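# Sorting empties before the Stavdale run

The drop-off at Stavdale takes clear PET in one bin, colored PET in another, and caps in a third. Until this spring I threw everything in one sack and did the sorting in the parking lot, usually in wind. I now sort at home, in July heat, next to an open window. This is the procedure as it stands.

Capacity first. The sack I use is a Haberkorn, woven, with a drawstring. It holds 26 half-liter bottles uncrushed, more if they are flattened. I don't flatten them, as the Stavdale machine rejects anything it can't roll.

Caps come off at the sink. Each bottle gets a short rinse, gets shaken twice, and stands upside down on the rack for a few hours. Water left inside is the main source of smell in the sack, and a bottle capped while damp stays damp for weeks. I tested this with 2 bottles in the hall closet and won't repeat it.
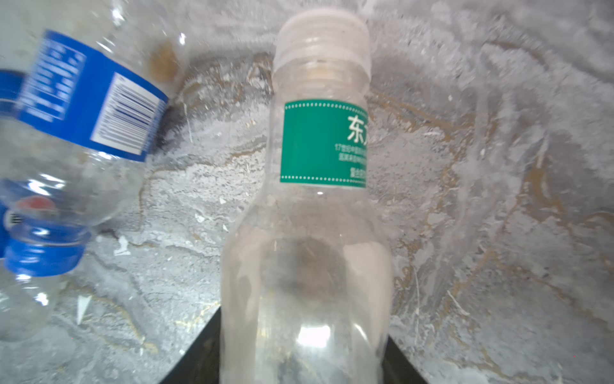 **Trindumby** - writes and maintains this blog, household storage and sorting

Labels are the slow part. A clear bottle with a green label still counts as clear, and the label is allowed to stay on. I used to peel them all anyway. The wraparound type, like the green one with 东 on it in large white print, sits high under the neck and leaves most of the body bare, so the color of the plastic can be checked without touching the label at all. Full-height sleeves are a different matter. Those I slit with a blunt knife from the bottom.

The ring under the screw threads stays on. Brulley, the other drop-off within reach, used to ask for it to be cut away, and I ruined a decent pair of scissors complying. They dropped the rule last winter.

Standing bottles are easier to inspect than lying ones. With the cap off you can look down through the neck and see the base, and any residue shows up there first. Lying bottles roll into each other and get checked twice or not at all. I stand up 5 at a time, look, and move them to the sack.

The sack with its contents comes to 600 grams on the kitchen scale, so weight is no issue on foot. Bulk is. On the bus it takes a seat.

Still open: where to keep the caps. The jam jar is full again, and the next size up does not fit under the sink.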